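**Refrains: notes from the fall reading series**

November 5, 2018

The fall series at Tarawneh Hall has spent its time on one topic, the refrain. Several readers who could not get to Kimville asked for the notes, so the main points are set down here in the order they were covered. The poems used were all from the Sunier anthology of short verse, which runs to 753 pages and has no subject index. Page references went out on a separate sheet and are not repeated.

A refrain is a line, or part of a line, or a group of lines, that comes back at set points in a poem. Most people meet it first in songs. The chorus of a song is a refrain, and so is the single line that closes each verse of a ballad. In printed poems the word covers a wide range of practice. Some refrains are full stanzas. Some are one word. Some come back exactly the same every time and some are changed a little at each return.

The oldest use is practical. When a song is sung by a group, one voice carries the story and everyone else joins in on the part they know. The refrain gives the group something to do and gives the singer time to remember what comes next. Many old ballads have refrains that seem to have no connection with the story at all. The story is about a drowning or a stolen horse and the refrain is a list of herbs, or a line about the wind, or plain nonsense syllables. New readers often look for a hidden meaning in these lines. In many cases there is probably none, and the refrain came from a dance tune or another song. That does not mean it has no effect on the page. A cheerful line about flowers that comes back after every verse of a murder story does something to the murder story, whatever the reason it was put there.

We spent the second meeting on this point and it produced the most argument. One side held that a nonsense refrain should be skipped in silent reading, as most people do skip it. The other side held that skipping it changes the speed of the poem so much that you are no longer reading the same poem. We tried it both ways with a ballad of medium length. Without the refrain it took less than half the time, and the ending came as a shock. With the refrain the ending was expected long before it came, and several people said they found that version harder to sit through. There was no vote.

**Exact refrains and changing refrains**

An exact refrain repeats word for word. The words stay still and the poem moves past them. What changes is what the reader knows. A line such as "she will be home by dark" reads one way in the first stanza, when nothing has gone wrong, and another way in the last. The poet has not touched it. This is the main thing to watch for with exact refrains: note what the line seems to say the first time, then write down what it says the last time, and compare the two notes.

A changing refrain, sometimes called incremental repetition, alters one part at each return. "He gave me a ring" becomes "he gave me a house" and then "he gave me a stone." The frame of the line is fixed and one slot in it is open. Readers pick up the pattern fast, usually by the second return, and from then on they are waiting for the slot to be filled. The poet can meet that expectation or go against it. A change in punctuation also counts. A refrain that has ended in a period four times and then ends in a question mark has been changed, and it is easy to miss this when reading aloud from a small-print page.

Forms that are built on repetition came next. The villanelle has nineteen lines and uses two refrains, which alternate through the poem and then stand together at the end. The triolet is much shorter, eight lines, and its first line appears three times, which leaves very little room for anything else. The pantoum passes lines down from one stanza to the next, so that every line is heard twice but always next to a different neighbor. In each of these the poet has to choose lines that can stand being heard again. A line packed with detail tends to wear out. A line that is too plain gives the reader nothing to carry forward.

The villanelle took up all of the third meeting. The common fault in weaker examples is that the two refrains do not need each other. When they meet in the last two lines they should read as a pair that was apart for too long. If they read as two separate remarks, the form has been filled in without being used. A quick test is to read only the first and third lines of the poem, one after the other. If they already seem finished as a pair, the seventeen lines around them have a lot of work to do to justify the wait. If they seem to pull against each other a little, the poem has somewhere to go.

**Refrains in long poems**

Short poems are where most readers expect a refrain, but it also turns up in long ones. We looked at one narrative poem of 906 lines in which a single four-word phrase comes back at the end of each section. The sections are of uneven length. The phrase comes after thirty lines in one place and after more than a hundred in another. With gaps like that the reader forgets the refrain is coming, and its return works like a bell in the next street. Two readers had not noticed it was a refrain until they were told. They had read it as part of the story each time. On a second reading they both marked it, and both said that they now found the phrase too loud. It may be that a refrain spread this thin is meant to be felt more than noticed, and that marking it in pencil is a mistake on a first reading.

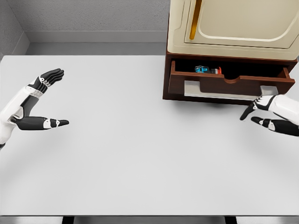 What a refrain is made of matters as much as where it falls. Abstract refrains ("all is lost," "love remains") are common in poems by beginners, and they usually fail by the third return, when the reader has stopped believing them. An object holds up longer. Take a wooden drawer pulled partway out, with a small bottle lying on its side in it. "The bottle on its side in the open drawer" is a plain statement with no feeling named in it. Put it after a stanza about an illness, and then after a stanza about packing up a house, and the reader does the rest. The line also has two parts that can be pulled apart. A poet who wanted a changing refrain could keep the drawer and change what is in it, or keep the bottle and stand it upright in the last stanza, which would be a very small change and a very large one for the poem.

The same meeting took up the matter of length. A refrain of four or five beats can carry an image like that one. A refrain of two beats usually cannot, and works better as a call or a name. Very long refrains of a full stanza are best kept to poems that will be sung or read to a crowd. On the page the eye sees the block coming and jumps over it. The editors of older songbooks knew this and often printed the full chorus once, with only its first few words after later verses. Readers who come across "Chorus, as before" in an old book should go back and read the whole thing at least once in its place, to see what the song is like at full length.

**Reading aloud**

Most of the practical advice from the series concerns reading aloud. Do not try to make the refrain sound different each time. The wish to do so is strong, especially in a poem with an exact refrain, and it nearly always comes across as acting. Read it at the same speed and the same volume, and let the stanzas do the changing. The exception is the last return, where a short pause before the line is usually enough. With a changing refrain, put a light stress on the word that has changed and none on the rest.

It also helps to know the refrain by heart before reading, even if the rest is read from the page. The reader can then look up each time it comes. People listening for the first time will hear that something has returned even if they could not repeat the words.

**Copies and the next topic**

Sunier has printed 300 copies of the ballad booklet used in the first two meetings. They are at the front desk at Tarawneh Hall and there is no charge. The pantoum handout had a mistake in it: the third line of the second stanza should come back as the first line of the third stanza only if the poem is laid out in the older way, and the example on the sheet was not. Please cross out that note. The rest of the sheet is correct.

Readers who want to try writing with a refrain may send work to Liltora, which will give space in its next number to poems that use one. The limit is 6 poems per person, and each should fit on a single page. Exact and changing refrains are both welcome. Poems already read aloud in Kimville at the open evening in August may be sent in as well, as long as they have not been in print.

The next series will be on line breaks. The reading list is not final, but it will draw on the same anthology, so please hold on to your copy.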